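Down coat lost loft after washing, clumps in every channel

tarnhook
Washed my winter coat on March 27, 2019, front loader, cool cycle, 23 minutes, Cleltov down wash. Dried on low for 51 minutes. The fill is now in hard lumps and the lower channels feel empty. Is the down ruined or is this a drying problem?

ostrava_fill
Drying problem. Low heat for 51 minutes will dry the shell and leave the clusters damp inside. Budget 182 minutes total, low heat, with 3 tennis balls. Stop the drum a few times and break up the lumps by hand.

pellgrid
Disagree on the tennis balls. Felt sheds dye when damp. Wool balls do the same work. I also would not run it for three hours straight. Coated shells do not like it.

ostrava_fill
I said low heat. Never had a coating fail at that setting, and I have done my Vella parka every spring.

mudroom_kit
Channel direction matters too. In vertical channels the fill slides to the hem during the spin, which explains empty areas better than damage does. Dry it flat between rounds and pat each channel from the bottom up. Mine, which has vertical channels:

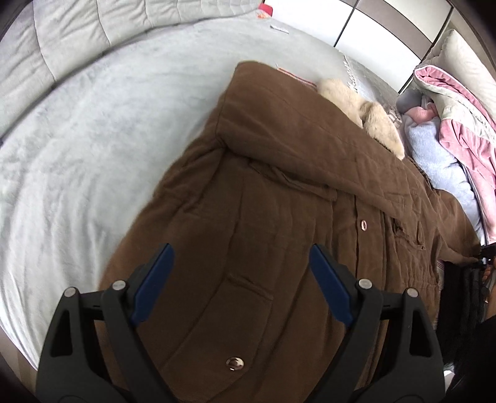 Brown quilted coat, laid out on the bed, snaps and flap pocket side up.

Take the fur trim off before washing if it detaches. If it is sewn on, keep it away from high heat. Synthetic pile mats and does not recover.

tarnhook
My channels are horizontal and the lower ones are still the flat ones. So gravity is not the whole answer.

mudroom_kit
Then the fill is stuck to itself inside each channel. Same fix, more time.

pellgrid
Check for leftover detergent as well. Run a rinse with no product. If you see suds, that is half your problem. The Tambunan liquid needs two rinses in my machine, and the Cleltov one may be similar.

tarnhook
Ran a plain rinse. There were suds. Two more rinses, then 182 minutes on low with wool balls. Upper channels are back to normal. Bottom two are still thin.

ostrava_fill
Give those another round before you judge them.

Related threads
Lernberg parka: replacing a snap without a press
Wool balls vs. tennis balls
Storing down from spring to December
Removing body oil from a collar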